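Flondach cell — progress note, April
To: Gunvor Sjögren
From: Miloslav Skála

Short one, cell is half apart and I want it back together before the evening run.

Where we are. Gripper stripped and cleaned, both fingers back on. The old finger screws had worked loose again, so new ones with thread lock, marked with paint pen so we can see if they creep. Wrist camera bracket retightened and the view re-taught. Cable behind joint 5 was rubbing on the cover — sleeved it, and moved the tie back a bit. Falcão sent the wrong sleeve first time, which cost us most of a morning.

Picks since the last note: 1000 tried, 912 good. Of the 88 misses most were before the finger job, when the left one was sitting low. I'll split the numbers properly next time, the log dosen't do it for me yet.

Mixed bin is the hard one. Things stand close together and the fingers have to get down between them. Torch is our usual check item after any work on the gripper: narrow body, wide head, easy to see if the approach is off centre.

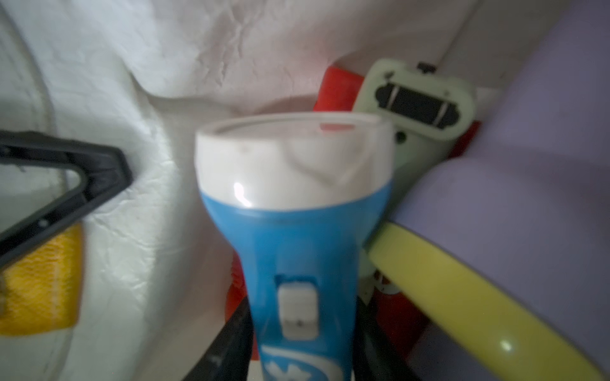
Wrist camera, torch check. One finger either side of the grip, white sheet behind.

Approach height is still set by hand. Want that in the recipe so the night shift isn't guessing. Plevico have the change, no date from them.

Looking after it — weekly wipe of the lens and finger faces now on the sheet by the door. Grease on the slide every 248 hours of running, the old figure was for the previous gripper and far too long. Counter reset when the fingers went back on.

Money. Spares came out of the maintenance line, nothing extra asked for. I would like 2 sets of fingers on the shelf instead of one, Farier quote to follow seperately.

Next: finish the covers, re-run the torch check with covers on, then back to the full bin. Need your OK on the fingers before I order.

M.S.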